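Operating Rules for a Shared Collaborative Arm Cell
Student project report, Bivville laboratory module
2025-06-13

3. Scope of the rules

The rules cover one arm, one table and the people who work within reach of either. They apply to scripted runs, to hand-guided teaching and to any run in which a learned policy issues the motion commands. Maintenance of the controller cabinet is excluded and remains with the laboratory staff. The rules were written after a review of the previous group's notes, which described how to start the arm but gave no agreed conditions for stopping it.

ISO 10218 and ISO/TS 15066 were used as background reading. We do not claim conformity with either. The cell has not been assessed by a competent body, and the term "collaborative" refers here only to the type of arm.

4. Method

Draft rules were tried over 94 sessions. Each session was logged in a Drelteo worksheet with the operator's role, the task, the speed setting and any departure from the draft. A departure was recorded whether or not it had a consequence. The logs contain 262 entries. Entries with the same cause were merged, and each remaining cause was matched to an existing rule or used to write a new one. The final set has nine rules, of which seven were in the first draft in some form.

5. The rules

R1. One named operator per run. The operator holds the stop device and does no other task.
R2. No hand enters the working area while the arm is enabled, except in hand-guided mode.
R3. Reduced speed is used for the first run after any change to script, gripper or table layout.
R4. The table layout is set before enabling and is not corrected during a run.
R5. Objects for handling tasks are light, blunt and unbreakable.
R6. Cables are kept outside the walking route on the operator's side.
R7. A dropped or displaced object ends the run. It is not recovered with the arm enabled.
R8. Logs are completed before the next run starts.
R9. Any person present may call a stop, and no reason need be given.

R4 and R7 caused the most discussion. Operators wished to nudge an object back to its start position between cycles, and the Usanen script allowed a pause long enough to do so. A pause in the script is not a protective stop. The pause was therefore removed, and resetting now requires the arm to be disabled.

6. Application to the bowl task

The Tăng task set was used for the final check of the rules. It consists of picking up and nesting bowls of different sizes on a cloth-covered table.
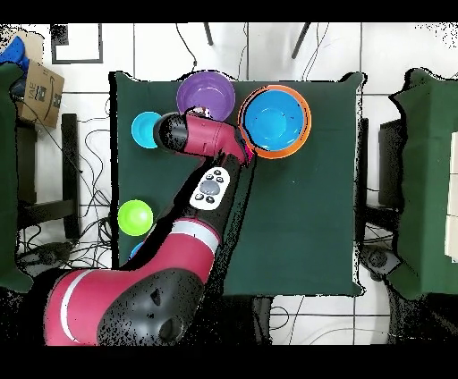 Reading time: 3 min

The gripper tip is at the rim of the large orange bowl, which has the light blue one nested in it. Contact at a rim needs a small error in height to be tolerated, so the approach speed is set separately from the transfer speed. The lime green bowl is upside down. Under R4 an inverted bowl is acceptable only if the layout sheet lists it that way, and the sheet now has a column for orientation. There are cables on the floor under the table at the left, and R6 was reworded to state which side must be kept clear.

7. Limitations

All the sessions used the same cell. Contact forces were not measured, and the speed limits were taken from the controller's own reduced mode. R5 depends on the operator's judgement and should be replaced by a list of permitted objects. A repeat of the check with a second group is planned for July.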